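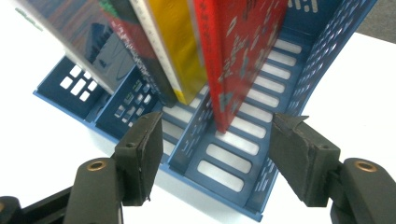
Figure 4.1 A blue plastic desk file organizer, divided into upright compartments.

Chapter 4
Keeping Papers: How a Small Office Remembers

When Zoia Hladun took over the front office at Pasichnyk, a family firm that repairs and rents out sewing machines, she was handed a ring of keys, a telephone list and a closet. The closet held 38 cardboard boxes. Inside them were rental agreements, supplier letters, warranty slips, a good many holiday cards, and one very old lunch menu that someone must have thought worth saving. On her second morning a customer called to ask what he had paid for a repair in June, and she spent the better part of the day on the closet floor looking for the answer.

If you have ever worked in an office, even for a summer, you probably have a closet story of your own. We begin with Zoia's because she did find the slip in the end (it was folded inside a letter about window cleaning), and because the way she went about putting things right will keep us company for the rest of this chapter.

Filing is an old craft and a friendlier one than its reputation suggests. At heart, it asks you to think kindly about the next person who will need a piece of paper, who may well be you, a year older and in a hurry. Where would that person look first? What word would they have in mind? A letter from a supplier named Dimen about late deliveries might be filed under D, under "Suppliers," or under "Complaints," and each of these is a perfectly sensible home. Trouble starts when one letter goes to the first, the next to the second, and the reply to the third.

In the pages ahead we will look at the three arrangements you are most likely to meet: by name, by subject and by date. We will spend a while on cross-reference sheets, which are humble little things and save a surprising amount of walking back and forth. Then we will turn to the matter of throwing things away, a step beginners tend to put off for as long as they possibly can. Zoia's closet held 2,000 sheets when she began, and 600 of them were extra copies.

Before you read on, take a few minutes with a notebook and think over the papers in your own home: the bills, the school letters, the instruction booklets for appliances you may no longer own. Write down where each kind is kept and how you would explain that to a visitor. Hold on to your notes, please. You will need them for the exercise at the end of Section 4.2.

Words to know in this chapter: active file, cross-reference, guide card, inactive file, retention period, subject heading.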